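Shared Kitchens, Shared Chores
Project report, Dredwood Hall group

Our project began in March with a simple question – why do people in shared kitchens fall out over cleaning? We collected 100 surveys from residents, and were so grateful for every one.

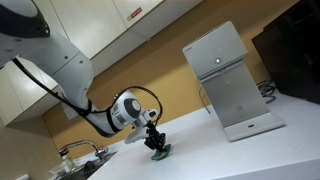 According to Teodoro Rivas, a rota only works if the people on it wrote it themselves.

We tried that on the Zawadzka floor for seven weeks, and the grumbling did ease off a little, at least on paper.

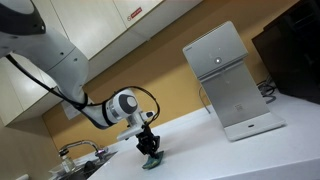 One resident replied that she still wiped the counter more than her share. 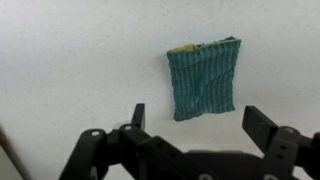 Fig. 3. Striped green cloth on a speckled surface.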